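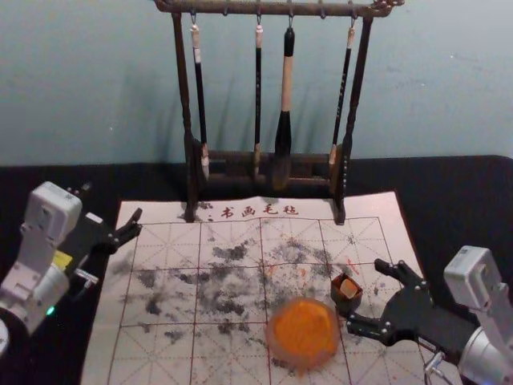
Brush rack on a felt mat, with four brushes hanging.

Re: [hivville-crafts] Storing rolled paper over winter

Ok-hee Shim wrote:
> I opened the paper cupboard in February and the bottom two rolls had
> gone wavy along one edge. There are small brown spots on one of them.
> Is it worth keeping, and should I be storing it flat? The cupboard is
> on the outside wall, next to the sink.

Hello Ok-hee,

I would move everything off the outside wall first. We had the same trouble at the Hennessy Road room, and it stopped once the rolls went to the inside wall on a shelf off the floor.

The wavy roll is fine for practice. Unroll it, cut it to length and leave it between boards for a fortnight with some books on top. It won't go completely flat but you can write on it. The spotted one I would keep apart from the rest. Brown spots can spread to clean paper if the cupboard is damp, and they don't come out.

Flat is better if you have a plan chest. Most of us don't. Rolls are all right if they are loose, wrapped in plain tissue and lying down. Standing them on end crushes the bottom edge. Don't use cling film or bin bags, as any damp inside stays there.

I bought a humidity meter from Asik and check it when I put the heating on. If it reads high I leave the cupboard door open for the day.

On the shared order: Wurel have 547 sheets of the thin practice paper left in the old size and won't be making more. So far members have asked for 176. If you want any, reply to me off list by 26 March 2026 with the number of sheets and whether you can collect. I can't post rolls, only flat packs.

Does anyone have a spare set of pressing boards to lend Ok-hee? Mine are in use until the end of the month.

Regards,
M.

2 replies | 2097 views | Share

Hivville Paper and Ink list | Contact the list owner | Back to top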